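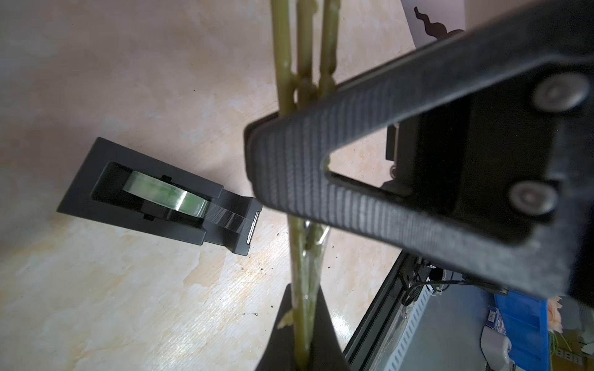
The Taltura project gathers worked examples of light hand assembly, from which a learning system is to be trained to repeat the same work on the two-armed station at Bowen. During the present period the team has concentrated on flower stems, which were named in the grant agreement as the second group of materials. In the bundling task the stems are gripped at the middle and held at the bottom while clear film is wrapped round the lower part, and the tape dispenser lies on the table beside the work. Three stems are used in each bundle at this stage, and the operator guides both arms throughout.

Progress report to the Asten Fund, second period
Submitted by Eluned Parry, project lead
June 26, 2018

1. Examples gathered

The team recorded 700 attempts in the period. Of these, 322 have been checked and accepted for training. A further group is still waiting to be checked, and the remainder were set aside under the rules agreed with the Fund at the start of the grant. The commonest grounds for setting an attempt aside were a stem slipping out of the bundle before the tape had closed, and tape sticking to itself on the way from the dispenser. Attempts of the second kind are being kept in a separate store, as Zhiqiang Yin considers that those in which the operator recovered the tape may be of use later.

The acceptance rate is lower than we had forecast. It rose during the final weeks, after Sioned Bellis rewrote the operator notes and shortened the opening movement -- operators had been pausing over the stems before closing the grip, and the system was learning the pause.

2. Staffing and training

Alun Prosser and Tegwen Powell completed operator training and now carry out most of the recording between them. New operators need around 13 hours at the controls before their attempts are steady enough to be accepted. This figure should be allowed for in any extension of the work to the Sulley site, where no trained operators are yet in post.

3. First training run

One training run was completed on the accepted examples. The system brings the gripper to the stems reliably and closes on them at a suitable height. It does not yet manage the tape. In most trials it reached for the free end and missed, or took hold and pulled at too shallow an angle for the blade to cut. We do not regard this as a failure of the method; the accepted set contains few examples in which the dispenser begins at an unusual angle, and this will be put right.

4. Spending

Spending is within the agreed budget. There is a small underspend on materials, which we ask to carry forward, and an overspend on replacement grip pads, met from the repairs line.

5. Next period

Recording will continue with the dispenser placed at varied angles, and with stems of differing thickness. A second training run is planned for October. The Fund's agreement is sought on one point: whether attempts recorded at Sulley may be counted towards the total in the grant agreement, or should be reported separately.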